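Front-End Accessibility Specialist, Component Library Team
Odach Digital Services

14 shares
2 comments

Odach Digital Services invites applications for the position of Front-End Accessibility Specialist. The successful candidate will join the team that maintains Gesivitz, the shared library of interface components used across all of our public websites and customer portals. The position is full-time and permanent, and is based at our Alten office.

About the position

Gesivitz was started as a small set of buttons and form fields for a single booking site. It now holds 954 documented components and variants, and is used by product teams in three divisions. An internal review completed in March found that keyboard behavior, focus order and error messages differ from one product to the next, even where the same component is in use. The Specialist will be responsible for bringing these into line and for keeping them there.

The position reports to Esi Antwi, Head of Interface Standards, and works closely with the content design and quality assurance groups.

Duties

The Specialist will:
– review new and existing components against our accessibility standard and record the results in the library
– write and maintain HTML, CSS and TypeScript for shared components
– prepare usage notes for designers and developers, including known limits
– test releases with screen readers, voice input, high zoom and keyboard alone
– advise product teams during the planned move from the Moriarty template system, which still serves 1105 pages
– take part in the triage of defects reported by the public

The duties listed are typical of the position and may be changed to meet the needs of the organization. Some travel between offices is expected – normally one trip each quarter.
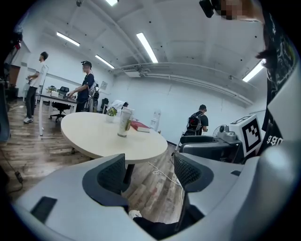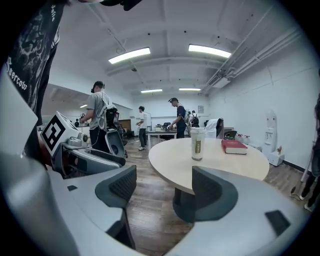
Round table, Alten office

Required qualifications

Applicants must have at least three years of professional experience in front-end development, including work on code shared by more than one team. A sound knowledge of semantic HTML and of the proper use of ARIA attributes is required. Applicants must be able to explain technical findings in writing to readers who do not write code.

A college degree is welcome but is not required. Equivalent experience will be given the same weight.

Preferred qualifications

Preference may be given to applicants who have maintained a design token system, who have run usability sessions with people with disabilities, or who have written automated tests for visual or keyboard regressions. Experience with right-to-left layouts would be useful, as two of our portals are due to be offered in Arabic.

Terms of employment

The standard work week is 37.5 hours. Staff may work from home up to two days per week once the first three months of employment have been completed. New employees receive 20 days of paid leave each year in addition to public holidays. A yearly allowance of $2,690 is available for courses, conference fees and professional memberships, subject to the approval of the supervisor.

The salary range will be provided to all applicants invited to interview, and to any other person on request.

How to apply

Applications should consist of a résumé and a cover letter of no more than two pages. Applicants are also asked to supply one sample of their work. This may be a component, a pull request, an audit report or a piece of documentation. Where the work cannot be shared for reasons of confidentiality, a written account of it will be accepted.

Applications should be sent through the careers portal, marked for the attention of Esi Antwi, and must be received by 5:00 p.m. on the closing date shown there. Interviews will be held in July, in person or by video – the choice rests with the applicant. Each interview includes a short review exercise, and the materials are sent out in advance.

Applicants who need an adjustment at any stage of the process should state this in the cover letter or contact the hiring office by telephone. Such requests are handled separately and are not seen by the interview panel.

Odach Digital Services is an equal opportunity employer.

Share this position
14 shares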